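What we did about Mum's will

I put off writing this for a while, mostly as it's dull. But two people have asked me how we went about it, so I'll set it down once.

My mother's will was made in August, years ago, when she still lived in Climcombe. It named my uncle as executor. He died and she never changed it. The will was still valid, but there was no substitute named, so there was nobody lined up to do the work.

She didn't want to start again from scratch. We rang Troltitz, the firm that drew up the original, and they quoted 900 pounds for a full review. A smaller office, Ovell, said a short codicil would do the job and charged 300. We went with Ovell.

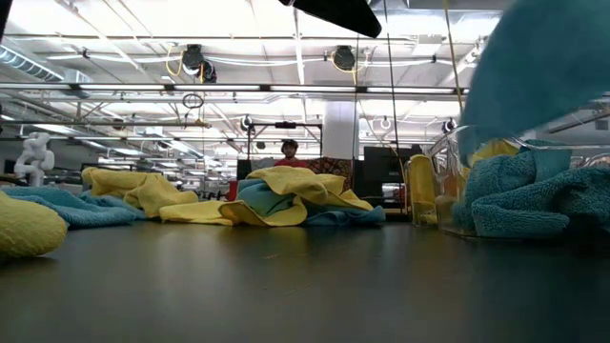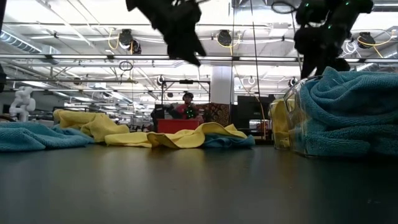
Photos: Aileen Salazar

The codicil is one page. It takes my uncle out, puts me and my brother in, and says the rest of the will stands. Mum signed it with two witnesses in the room. Neither of them could be someone who inherits, or married to someone who inherits, so that ruled out most of the family. Two of her neighbours did it.

Things I would do earlier next time:

Find the original. Ours was in a box file with 19 years of gas bills, and a photocopy is no good if the real one can't be found.

Write down the bank accounts. Mum had one with 1594 pounds in it that she had forgotten.

Ask about the small things. She had strong views on who gets the clock and none at all on the car. Ovell suggested a separate letter for these. It isn't binding, but we have it in her handwriting and it's kept with the will.

My brother has a copy and so do I. The originals are with Ovell, who gave us a receipt. I still need to do my own.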